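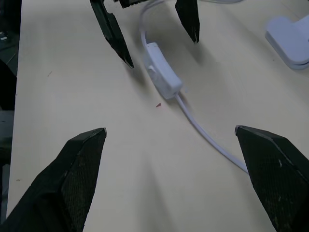 White cord with its inline switch, on the beige tabletop.

Lamp Cords and Other Small Obsessions

Hi, and welcome to the cord page! I never planned to have a page about cords, but I fix up old table lamps in my spare time, and every time I post one I get more questions about the cord than about the lamp. So I've put my notes in one place. The picture at the top shows a thin white cord and a white rectangular rocker switch, which is the style I get asked about the most.

A few notes on the cord and switch

I love a rocker. You can find it with your thumb in the dark, and you can tell by feel which way it's tipped. The little wheel kind drives me up the wall (sorry, wheel people).

White on a pale table is my favorite way to run a cord. It just about melts into the top, so your eye goes to the lamp and the books and whatever else you've got out. Brown cord on the same table looks like somebody dropped a shoelace.

Let it curve! I used to pull every cord as straight as I could and tape it down, and it always looked worse. A loose arc near the switch and then a long easy line to the edge of the table is plenty neat for me.

Where I put the switch

My friend Ditte Fogh got me started on all this. She had a reading lamp from Wallin with the switch way down by the plug, so she was crawling under the desk every night at bedtime. We moved it up one evening in June and she called me the next morning just to say how happy she was. Now I put the switch where a hand lands when you're sitting down, and I try it out in the chair before I cut anything. Unplugged, of course, and please keep it unplugged until the switch is closed up and the screws are tight.

Cord lengths I keep on the shelf

100 inches for a side table right by the outlet
110 inches for a desk
300 inches on the spool, for the odd lamp that has to go clear across a room

Lamps coming up next

The Hodau – a squat little thing with a ceramic base, getting a white cord.
The Nerkmont – tall and a bit wobbly, so I'm adding weight to the foot first.
The Gerkau – I still can't decide between white and cloth-covered cord. I've changed my mind four times already, and my sister has stopped answering my texts about it.

The old version of this page had 1,374 visits before I moved it over here, which is wild to me for a page about cords. If you have a lamp with its switch in a silly place, send me a note and tell me where you'd want it instead. I read all of them, usually with my coffee at 6 a.m., and I'll write back once I've looked through my box of switches.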